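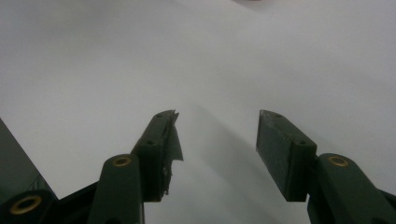
Green gripper fingers against white.

January, 4:40 pm
Alvar Lie

License audit on Cernovgate, day whatever this is. I finally have a full list of the audio files in the build (924 of them!) and I spent most of today trying to match each one to a piece of paper. Music was easy. Loukia Mavromatis wrote all of it, her contract is signed, and the assignment clause covers the score plus stems plus anything she delivered and we cut. Lovely. I wish the rest looked like that.

Sound effects, not so lovely. 267 files have no license record that I can find. A big chunk of those have names starting with zp_, which I'm pretty sure means they came over from the Zonport prototype, back when Manolis was pulling things from wherever and we all thought it was a two-week throwaway. He's going through his old purchase emails tonight. He already found the receipt for the footsteps pack, so that should knock a good few off the list, but I haven't crossed anything out until I've read the terms myself.

Things I learned the slow way today:

The footsteps pack is licensed per seat. We bought one seat. Three of us have had it on our machines at some point. Not the end of the world, the vendor sells extra seats, but I want it fixed before the publisher's lawyers go looking.

The rain loop is attribution-required and it isn't in the credits. Added to the credits sheet, row at the bottom, please don't sort that sheet or it goes weird again.

The tavern door (the good one, everybody's favorite) is from a site that says noncommercial only. It's coming out. Gerasimos says he can record us a new door this month and I believe him, he has been waiting for an excuse to use the shed.

Also had a call with Efthymia Sfakianakis about the Mekix contract. Mekix did the creature voices, and their paperwork says we get a "license for use in the game." Just that, the game! She wants to know whether a trailer is the game. And a console port, and the art book with the little sound chip that marketing keeps bringing up. Her advice was to ask for a short amendment now, while everyone is friendly, and to name trailers, ports and sequels outright. She's drafting it, and I owe her the list of characters by lunch tomorrow.

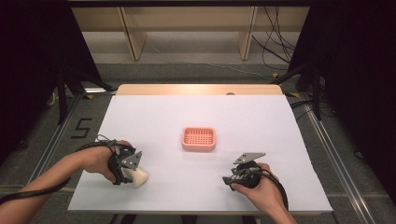

Do we have to replace every file that has no license record before we ship?

Every one we can't trace, yes. If the receipt and the terms turn up, the file stays and gets a line in the sheet. If they don't, we swap it out or record our own.

I tried guessing how many we'd end up replacing and got up to 200 if Manolis comes back with nothing, but a lot of those are tiny UI clicks that Gerasimos could redo in an afternoon (he said that, I'm holding him to it). The ones that worry me are the ambient beds in chapter 2, they're long and they're layered and I can't tell by ear what went into them. Need the old project files. I think they're on the Makris drive, the one with the bent connector.

Leaving the sheet open on my machine. Yellow means I've seen a receipt, green means I've read the terms too. Please don't turn anything green for me, even if you're sure.

Still to do: seats for the footsteps pack, character list to Efthymia, find that drive.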